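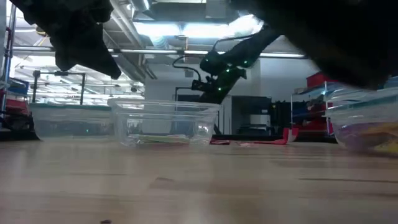

Okay, I have become a person with opinions about clear plastic tubs and I'm so happy about it!! Little thread on sorting small stuff.

Started in August with one drawer at my place in Ponstead. Wrappers, paper scraps, packets of who knows what, all living together. 14 minutes to find a single stamp. Never again.

First thing that helped: tip everything out in a pile on a bare table and sort from there. Digging in the drawer is miserable – a pile is kind of fun. 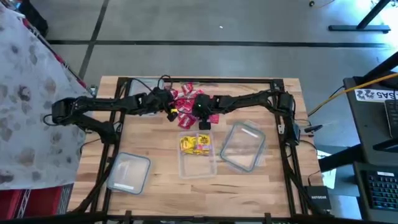 Second thing: small packets go last. They slide all over each other and get into everything, so I do the flat scraps first (paper, ribbon ends, bits of felt) and let the packets wait.

Also, clear tubs over pretty boxes, every time. I had two gorgeous tins from the Bronham market and forgot what was in both of them within a week.

Araba Zakaria says leave the lids off for a month and see which tub you really reach into. Trying it now and wow, it's the ribbon one.

Button jar is next, wish me luck!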